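The Habit Audit: A Checklist for Inspecting a New Year's Plan Before You Trust It

Jan 15, 2024

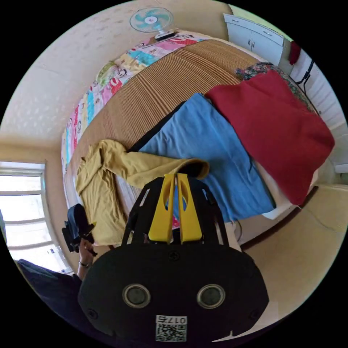

Ebere Danladi wrote in to say that a checklist for habits sounds like one more thing to quit by spring, and could we please explain how filling in boxes is any different from buying another planner. Fair enough. I have a drawer with planners in it too. My answer is that you fill this in once, it takes less time than setting up any app, and most of the boxes are there to talk you out of something.

Mark each line OK, FIX or DROP. Comments under the lines are mine unless a name is given. If a plan picks up more than two DROPs, I'd leave it alone until August and see if you still want it.

SECTION A. THE GOAL ITSELF

A1. The goal can be said in one plain sentence, with a verb in it.
Comment: "Health" fails. "Better mornings" fails. "Walk to work when it isn't raining" passes.

A2. You wanted it before December.
Comment: I am suspicious of any wish that shows up in the same week as the ads for it. Mark FIX and write down when you first thought of it. If you can't remember, DROP.

A3. The number in it came from somewhere.
Comment: People love a round number. A thousand of anything. One plan I was sent called for writing 1000 words a day, from a man who had written none since college. When I asked why 1000, he said it sounded serious. We marked it FIX. He came back with 332, which he said was the length of an email he'd sent his brother without noticing the effort. I have no idea if 332 is right, but at least it came out of his own life.

A4. Someone other than you can tell whether it happened.
Comment: "Be more present" is the usual failure here. Present compared with what?

SECTION B. THE METHOD

B1. The method has been tried by you, for at least one bad week.
Comment: Good weeks prove nothing. Everything works on vacation.

B2. The method survives losing the phone.
Comment: Two readers told me their whole routine lived in Tarnine. Tarnine is a pleasant enough tracker, and I used it for a while myself, but it gives you a streak and then you start protecting the streak. I once logged a stretch I hadn't done so the line wouldn't break. Mark FIX if a dead battery would end your plan.

B3. No part depends on waking up earlier than you do now.
Comment: Urmila Garg objects: "I get up early and it's the only quiet I have. You're writing this as a night person." She is right that I'm a night person. I've left the line in, with this change: if you already wake early, mark OK. If you are planning to become someone who does, that is a separate goal and needs its own sheet.

B4. The first step costs nothing.
Comment: Shoes, mats, courses, special pens. Spending feels like progress and I don't trust it. The Gremonow starter kit came up again and again in the mail. I'm sure the notebook is nice.

SECTION C. SAFETY

I added this section after hearing from people who had hurt themselves keeping promises.

C1. The plan has a written rule for being sick.
Comment: If there is no rule you will either push through with a fever or use a sniffle as the end of the whole thing. Write the rule now, while you feel fine.

C2. Any plan about food, weight, heavy exercise or quitting a medicine has been shown to a doctor.
Comment: No FIX on this line. It's OK or it's DROP. I don't care what the podcast said. A friend of a friend got through January on 700 calories a day because a chart told her to, and January is all she got through, and she was ill for a good while after.

C3. Sleep is not what pays for it.
Comment: Add up the hours. If they come out of the night, mark FIX.

C4. You can miss a day without feeling sick about it.
Comment: Guilt gets sold as fuel. I've never seen it last. If missing one day makes you want to hide from the people you live with, the plan is too tight, and if the feeling doesn't lift, talk to someone who is trained for it.

SECTION D. CLAIMS AND SOURCES

D1. You have found where the "studies show" part comes from.
Comment: How many days does it take to make a habit? You have heard a figure. Try to trace it. I tried with the one quoted in the Fillmont workshop handout and got as far as another handout.

D2. The person giving the advice isn't also selling the fix.
Comment: This one catches nearly everyone, me included if I ever put a price on this page. The Effiong method scores well on A and B and then asks you to renew every month. Mark FIX and see whether you can do it without the subscription.

D3. You know someone it didn't work for.
Comment: The success stories come to you by themselves. Go and ask for the other kind.

SECTION E. REINSPECTION

E1. A date is set for looking at this sheet again.
Comment: Put it on whatever calendar you already look at. A month out is plenty.

E2. There is a rule for stopping.
Comment: Quitting on purpose is allowed. I gave up on French this way and haven't missed it.

E3. The sheet is kept where you'll see it.
Comment: Danladi again, after reading a draft: "Mine is going on the fridge, where it will be covered by a pizza menu in two weeks." Probably. Mark FIX.

Result: OK / FIX / DROP (circle one)

Notes on this version: A3 was reworded, C2 used to allow FIX and no longer does, and B3 carries Garg's objection. I'm still not sure D3 belongs under sources. Complaints are welcome, and if you write in to say the whole thing worked for you, please tell me how long you've been at it.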